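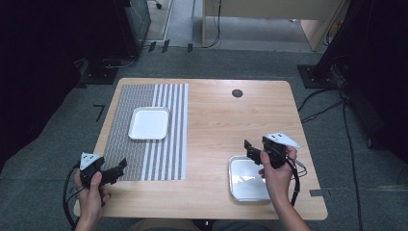 Setting a small table, and keeping it that way

I've been on a placemat kick since February, and I blame the end-of-line bin at Purnitham. I went in for a lampshade and came out with a woven mat in grey and white, two thirds plain texture and one third fat stripes (I can never resist a stripe). It was $12! The lady at the register told me they had 400 of them to clear, so I could have gone a lot sillier than I did.

My rule for a pale wood table is one mat and a couple of shallow trays, then stop. A little white tray goes on the mat for toast or the salt and pepper, and a shinier one sits off to the side for keys and mail. I like a raised edge, too – crumbs stay put, and you can carry the whole lot to the sink in one go.

Woven mats do hold on to coffee, so I shake mine out over the porch and wipe it with a damp cloth, then leave it flat for 30 minutes. Don't roll it up! I did that with my old Campbell one and the corners never forgave me.

Next up: napkins, if I can find any that don't need ironing.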